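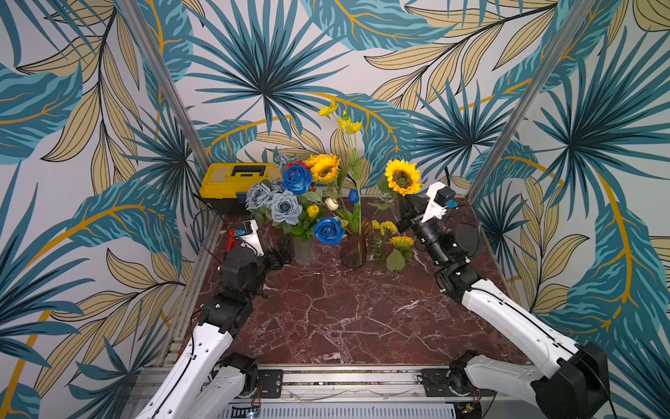
Figure 1. The flower cell at Stavano, with the clear vase at left and the amber vase beside it.

Site visit report: Stavano open day
Unit: Introduction to Automation
Date of visit: Wed 26 March

1. Purpose of the visit

Our group chose to visit Stavano for the site report because their lab works with two-armed robots on everyday jobs, and the first part of our unit in February dealt only with single arms behind fences. We wanted to see how two arms share one table and what sort of gripper is used on objects that bend.

The open day had 3 stations. Station one was a sorting task run by Premon, who build the software the lab uses for planning. Station two was a talk on safety. Station three was the flower arranging cell, and this report is mostly on that one.

2. The cell

The cell is a table with a dark red marble top and walls on three sides, joined at the corners by aluminium posts. The walls are papered in a large tropical leaf pattern. Both arms are mounted on a rail along the front edge and reach in from there. Each arm ends in a black two-finger gripper, and there is a small camera on each wrist.

We asked about the wallpaper. The guide told us the lab changes the background regularly so the system does not come to depend on a plain wall. The group had assumed it was decoration for the open day.

The flowers are artificial. The guide said real ones were tried first and wilted too quickly to give repeatable results. Roses, tulips and sunflowers were all in use, and they behave quite differently when held. A rose head is heavy for its stem and swings when the arm stops.

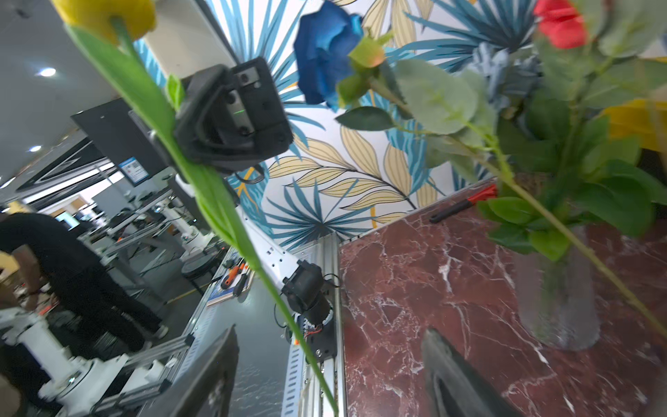 The stems gave us the most to write about. We had learned in class to grip a part at its centre of mass, but with a long stem going into a narrow vase this leaves too much length hanging below the fingers. The guide said the arms are usually told to grip lower and move more slowly. Leaves are also a problem for the wrist camera, as one leaf close to the lens can hide most of the vase behind it. The cell gets around this by using a second view from a fixed camera.

3. The task

The task is to pick up a loose stem from the table and place it in a vase with the other flowers. According to the handout, the lab has recorded 4000 attempts so far, and each attempt is stopped if it passes 25 seconds. A stem that lands in the vase but knocks another one out is marked as a fail.

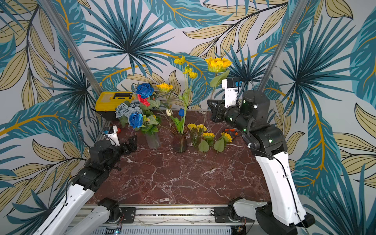
Figure 2. Both arms at the table, with loose yellow flowers lying to the right of the brown vase.

The guide explained that the arms are fitted with Jullard joints, which can sense when they are pushing against something. We were told the joint will ease off before a vase tips. Our group was not able to test this ourselves.

4. Comparison with class work

Our class arm, a Sadowski trainer, repeats fixed positions. If the block is moved 10 mm it misses. The Stavano cell is meant to cope with flowers lying in any direction, so fixed positions would be no use. The cost is speed. Our trainer is faster on its one job.

5. Problems with our visit

We did not prepare enough questions on the software, and the time at station one was short. We also forgot to ask what the grippers' fingertips are made of. An email has been sent to the lab and the answer will be added to the appendix if it arrives before the due date.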